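Anyone else go to the Skurkeck open day?
Forum: Home and Hobby Robotics > Events and Visits

tinsnips_marge
Posted 7:42 pm

Well, I finally made it over to the open day at Skurkeck, after missing the last one because of the snow, and I promised a few of you a report, so get yourselves a coffee. For anyone new here, Skurkeck is the small automation workshop out past the old cannery, and every January they open the doors and let the public wander through, ask questions and try things. I brought my grandson (he's 11 and takes apart everything we own) and we stayed from ten in the morning until they were stacking the chairs.

The part I liked best was in the reading room, where they had the Skemum hand grippers going. You hold the thing yourself, like a big pair of tongs with soft ribbed fingers, and you do ordinary table jobs with it. Bottles, cups, that kind of thing. Patricio Arancibia was running the session and he was so patient with everybody, he must have explained the grip a hundred times and he was still smiling at four o'clock.

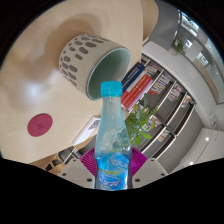 Do you need to sign up ahead of time for the hands-on session? You just put your name on the sheet at the front desk when you come in, and they call you over in order.

They told us 458 people came through over the day, and I believe it, because the line for the soup was out the door by noon. The soup was very good, by the way. Lentil. I asked for the recipe and got a vague answer.

benchtop_lou
Posted 8:05 pm

Marge, thank you for writing this up! I had every intention of going and then my water heater had other plans. How did the soft fingers feel to use? I have a pair of hard flat ones on my own arm at home and they either crush things or drop them, there's no in between, and I've been wondering for months if I should switch.

tinsnips_marge
Posted 8:19 pm

Lou, sorry about the heater! They felt lovely, I have to say. My hands aren't what they were and I still got the hang of it after a few tries. The fingers sort of wrap themselves a little when you squeeze, so you don't have to be dead on. My grandson thought they looked like fish fins and I can't un-see it now.

greasefitting
Posted 8:51 pm

I was there too, and I'm going to be the grump in the thread. It was a nice day out and the people were friendly, I'll give them that. But I drove 3 hours to see automation and I spent most of my time watching visitors pick up drinks by hand. The poster at the library said robots. If a person is holding it, I don't call it a robot. The Purnix arm in the back hall was the one thing I came for, and it ran for two short demos, and I was in the soup line for both.

benchtop_lou
Posted 9:02 pm

Two demos all day does seem stingy. Did anyone catch one?

tinsnips_marge
Posted 9:26 pm

I caught the second one! It sorted some little parts into trays and then it stopped and a young woman had to reset it, and everybody clapped anyway, which I thought was sweet.

Grease, I do see your point, and I might have been cross myself after a drive like that. But I came away feeling differently about the table session. Patricio said the reason they let people do it by hand first is so they notice how many small decisions go into it - how wide to open, how low to come in, when to stop. I've been picking up bottles for sixty-six years and I had never once thought about it. I kept closing too early and too high. He had me slow right down, get the fingers open on both sides of the bottle, and wait a moment before squeezing.

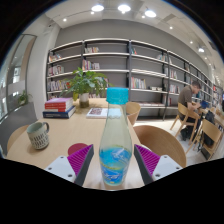

Once I had the waiting part down, everything went easier, and I stopped holding my breath, which my grandson had been laughing at. He of course was good at it straight away. He wanted to go again and again, and they were kind enough to let him have another turn when things got quiet after lunch. On the drive home he talked the whole way about building one out of a salad server and some rubber from an old flip-flop, and I am now missing a flip-flop.

So for me that was worth the trip, even if it wasn't what the poster had you picturing.

cog_and_kettle
Posted 9:58 pm

Chiming in from the side that helped set up (only the parking and the signs, so please don't ask me anything clever). The poster wording came up with several visitors and I've passed it on. The Purnix had a cable problem that morning, and that's why the demos were cut down. It should have been running every hour. I'm sorry you missed it, greasefitting, that's a long way to come for lentils.

If it helps, the group over in Cáceres is talking about a video visit in the spring with their own arm, and anybody on this forum would be welcome to join in. We printed 400 flyers for it and I have a great many left.

greasefitting
Posted 10:14 pm

Fair enough, a cable problem I can forgive, I've had plenty. Would have been good to have a note taped to the door saying so. I still think the hand tool belongs in a separate event, or at least on a separate line of the poster. But put me down for the video visit.

benchtop_lou
Posted 10:31 pm

Put me down too, and Marge, if the salad server version works I want to see pictures. Does he have a plan for the hinge? I have a box of small ones out in the garage he's welcome to.

tinsnips_marge
Posted 10:40 pm

He says yes please to the hinges, and do you have any with the long screws?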